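Part 3: Getting the table ready for a hot pot night

I wrote this guide for my own family first, so forgive me if it rambles. You've unpacked the Erkard tabletop burner and checked the hose (Part 2), and now we're setting the table. 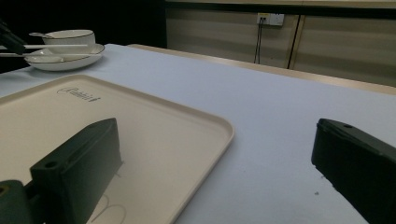 I always start an hour before people show up. On a Tuesday after work I've done it in 30 minutes, but I was sweating and I forgot the sesame sauce!

1. Put the Flosex mat down in the middle of the table, bumpy side up. Smooth it out with your palm.

2. Set the burner on the mat with the knob facing whoever's cooking. At our place that's me, unless Nadiia Hladun is over, and then I don't get a say.

3. Place the pot on the burner and fill it to the lower line. You'll want to go higher — don't. The broth climbs once the dumplings go in.

4. Turn the knob until it clicks and bring the broth up to 197 degrees. Mine sits happily there all evening.

5. Lay out bowls, spoons and chopsticks, then bring the raw food out last.

Note: The lid goes on a folded towel. I ruined a nice tablecloth learning that one.

Caution: Keep paper napkins and sleeves well away from the flame, and open a window before you light it. Never move the pot while the burner is on.

If the knob clicks but nothing lights, wait a minute and try again. Still nothing? Skip ahead to Part 5, or call the Hnatiuk shop in Limville and ask for the spare igniter, part 135.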